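December, late, in bed with the hot water bottle

Well, I finally finished the Brumness quilt top! I keep getting up to go look at it (twice since supper, like a new parent). It has been folded up in one bag or another since before we moved, and I'd honestly stopped believing in it.

The border nearly did me in. Ailbhe Ó Briain told me ages ago to measure through the middle and never along the sides, and of course I measured along the sides, so the first strip waved like lasagna and I had to pick the whole thing out. I did that in front of a movie I couldn't tell you one thing about. The second try went on flat. I pressed it, held my breath, and it stayed flat!

Backing is the next headache. I want the rusty brown from Kovach but they only had 2 yards left on the bolt and I need 4, and the girl on the phone said more might come after the holidays, or might not. Detlow has a gray that would do. I don't want one that would do, not after all this.

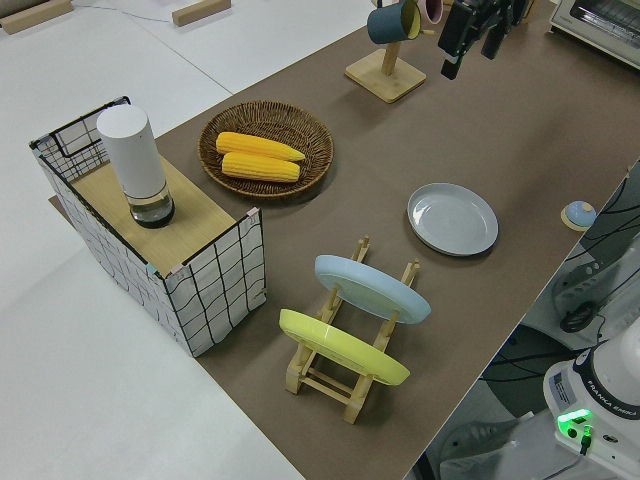
So I'm going to wait on Kovach a couple of weeks and baste something smaller in the meantime, maybe the table runner for Mom, which only needs its binding and a bit of courage. Her birthday's coming up fast and I have promised it two years running.

My neck is killing me. Must raise that chair. And call Ailbhe back, she wants her walking foot returned and I can't remember which drawer I put it in.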